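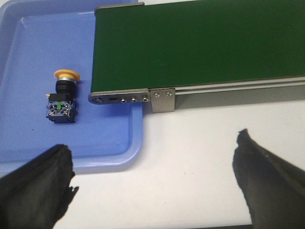 Hilau Autumn Season Opens With Shared Map and New Trading Rules

Nolora has confirmed the contents of the autumn season for Hilau, its location-based mobile game, and has published the rules that will apply when the season opens on September 1, 2024. The update introduces a shared regional map, changes the way players trade items, and raises the limit on stored creatures for every account.

The main addition is a feature called Common Ground. Until now, each player in Hilau has seen an individual version of the map, with lanterns and nests placed according to that player's own progress. Under Common Ground, all players within the same district will see the same set of nests during event hours and will be able to work together to open them. A nest opened by one group stays open to everyone in the district for 60 minutes, after which it closes and moves to a new position.

"Players have asked us for a reason to meet in the same place at the same time," said Ayman Morsy, design director for Hilau. "Common Ground gives a town or a neighborhood one map to look after together. We tested it in a small number of districts in June and made several changes as a result, including a longer opening time for each nest."

The June test was held in Drostthorpe and a group of nearby towns. According to Nolora, the most frequent complaint during the test concerned players who lived outside the town center and could not reach a nest before it closed. The company has responded by placing at least one nest in each outer section of a district and by allowing players to join an opening remotely once per day. Remote participants receive the same standard rewards but do not qualify for the group bonus.

Trading will also change. Players may now exchange items with anyone on their friends list who has reached level 40, regardless of distance. Trades between lower-level accounts will continue to require that both players be close to each other. Items received during a seasonal event cannot be traded until that event has ended. Nolora said the restriction is intended to limit the resale of event items through unofficial channels, and accounts found to be selling items for money will lose access to trading for the rest of the season.

The storage limit for creatures rises to 775 for all players at no charge. Those who have already purchased additional storage will keep it on top of the new limit. Item storage is not affected.

The season adds 57 creatures, most of which will appear in the wild from the first day. A smaller group will be released through weekly research tasks, and players who miss a task will be able to complete it at any point before the season closes. Several creatures from the spring season, including the Reed Heron and the Ash Marten, will return in the new nests.

The music for the season was recorded by the Benjelloun ensemble, which also provided the themes for last year's winter event. Nolora plans to release the full score through the game's music player, where it can be unlocked by completing the opening story chapter.

Abdelkrim Mahrous, who leads community support at Nolora, said that additional staff will be assigned to the help desk during the opening week. Players who experience problems with the shared map are asked to report them through the support page in the settings menu and to include the name of their district. Reports sent through social media will not be entered into the support system.

Players will need to install the latest version of Hilau before they can enter the season. The download is available now, and the new content will unlock at 10 a.m. local time in each region. Servers will be offline for scheduled maintenance for two hours before the opening. Daily streaks will not be broken by the maintenance period, and any timed items in use when the servers close will resume with their remaining time when service is restored.

A full list of changes, including minor corrections to the map and the battle screen, has been posted in the news section of the game.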